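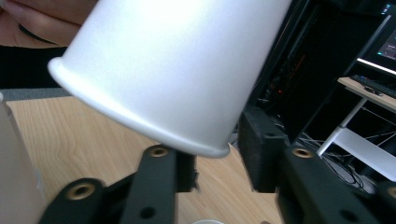
*White paper cup, tipped so the bottom rim shows.*

## Paper cups: which tips hold up

I keep a running file of household tips that people send me, and the paper cup section had gotten out of hand. Half of it contradicted the other half. So in November I bought a sleeve of plain white cups and spent too many evenings at the kitchen counter finding out which of these ideas I'd repeat to a friend. Most of them I wouldn't.

My cups were the cheap kind, 350 ml, no handle, no print. Yours may behave differently, and the thicker double-wall ones certainly will.

### Storing them

**"Keep them upside down so dust can't get in."** Fine for one or two cups on an open shelf. For a whole sleeve it does very little, as the only cup exposed is the last one. I leave mine in the plastic, fold the open end under, and stand the sleeve in a tall jar. Juwita Chin swears by a wall-mounted dispenser from Bovlow. I borrowed hers for a month. It works, it takes up wall space, and it drops two cups when you wanted one. I gave it back.

**"Store them over the stove, where it's dry."** No. It's dry until you boil pasta. Steam gets into the cut edge of the paper and the seam goes soft. Grease settles up there too. Any closed cabinet is better, and the one under the sink is worse than either.

**"Twist to separate stuck cups."** This one is good. Hold the stack loosely, turn the end cup a little, and pull straight. Squeezing the stack makes it worse, and so does banging it on the counter, though I still do it when I'm annoyed.

### Checking a cup before you fill it

Tip it and look at the bottom. The rolled rim around the base should run all the way around without a nick or a flat spot. A paper cup with a dented base rim will often stand crooked, and with a hot drink that's a nuisance you could have skipped. Run a thumb down the side seam while you're at it. If the edge lifts, use the cup for pencils.

Do I do this for every cup at a birthday party? Of course not. I do it for paint thinner, hot coffee, and anything going near a carpet.

### Using them for something other than drinks

**Seed starting.** Widely recommended, and only half true. Plenty of people say you can plant cup and all and it will rot away in the soil. Most paper cups have a thin plastic lining, and the ones I dug up after 4 months looked tired but were still very much cups. Poke three holes in the bottom with a skewer, grow the seedling, then cut the cup off before planting. Don't bury it.

**Mixing small batches of glue or paint.** Probably the best use of the lot. A paper cup is stiff enough to stir in and you can pinch the lip into a spout. Two warnings:

- Strong solvents can go after the lining. Test a spoonful first, with the cup sitting in a metal can.
- Two-part resin gets hot as it sets, and a deep cupful gets hotter than a shallow one. Mix little and use it promptly.

Pirmin Berchtold told me wax-coated cups are better for resin. I tried it and picked flakes of wax out of the mix. Lined paper did better for me. He disagrees, and he has done more resin than I have, so take your pick.

**Sorting screws.** Good while you're working, bad as storage. The cups are light and narrow at the bottom, and one elbow sends everything across the bench. If you insist, set them in a muffin tin. I did this when I took apart an old Hofstetter table lamp and was pleased with how it went. Write on the side of the cup with a soft pencil. Marker rubs off the slick ones.

**Freezing broth in portions.** The tip says you can peel the paper away from the frozen block in one clean piece. I got one clean piece and then a lot of confetti. Leave the cup on the counter for 3 minutes before you start, tear from the seam, and leave a finger's width of space at the top when you fill it. A silicone tray is less bother if you own one.

**Measuring dry goods.** Please don't. The sizes printed on the packaging are usually brim-full, and who fills a cup of flour to the brim and carries it anywhere? If you want a scoop for bird seed, go ahead.

**Catching spiders.** Works with a stiff postcard. I'd like a see-through cup for this job, personally.

### Washing and reusing

Smaranda Enache wrote to say she rinses hers and gets a week out of each. I got two days of cold water before the lip went fuzzy. After hot tea, I'd give it one use. Soap doesn't help and the dishwasher is hopeless (I tried, there was pulp in the filter). If you're trying to save money, buy mugs. Secondhand ones are cheap and they don't go soggy.

### Keeping drinks hot

Two cups nested together do feel cooler on the fingers. They don't do much for the coffee. A lid helps far more, even a saucer laid on top. I was sent an Urix sleeve to try, and a folded paper towel with a rubber band did the same job for me.

### Throwing them out

Rules differ from town to town, so read your own collector's list before you believe the tip about putting them in with cardboard. The lining is the sticking point in a lot of places. Same goes for compost. Empty them first either way, and stack them, which saves a surprising amount of room in the bag.

### Still on my list

- Cups as cable tidies behind the desk. I have doubts.
- Cutting the base off to make a funnel. Tried once, leaked at the seam, will try again with a better cup.
- Notburga Nägeli's method for cutting a straight line around the side, which uses a stack of books and a pencil held flat.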